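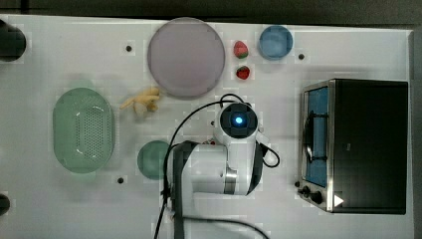
The method was Indira Arumugam's, and like most good methods it came out of being cross. For 47 days the arm had been learning to put a strawberry on a plate, and on Thursday she moved the plate.

"It's allowed to look," she said. "That's what the camera is for."

The arm did not look. It travelled with great dignity to where the plate used to be and set the strawberry down on bare table.

Josée Fortin, who had written most of the grant application, asked whether that could be counted as a partial success.

"It's a whole strawberry in the wrong place," said Indira.

So they shuffled. Before every attempt Indira drew a slip from a mug and Josée moved whatever the slip said. Plate left. Bowl up. Bananas anywhere, but not in the oven. They did 800 of these. By the end Josée could lay that table in her sleep, and according to her husband she did.

The old policy, which they had called Bouchard after a landlord of similar flexibility, was kept on for comparison. The new one was called Zurnden, and it had seen nothing but upheaval. At first it was dreadful. It hovered. It went for the strawberry, thought better of it and came back to the middle, like a man who has gone upstairs and forgotten why.

Around the third week it stopped hovering.

Huguette Lachance came down from the second floor for the test, bringing her own slips so there could be no funny business. Her first one said to swap the plate with the colander. Bouchard went first and put the strawberry in the colander. Zurnden went second, paused over the bananas long enough for Josée to stop breathing, and found the plate.

It found it in nine of 12 layouts. Bouchard managed one, when Huguette's slip said to leave everything alone.

"And the three it missed?" said Huguette.

"Bowl," said Indira. "It likes the bowl."

"Why?"

Indira wrote *future work* in the margin and underlined it. Then she went to look for the mug, which Josée had moved.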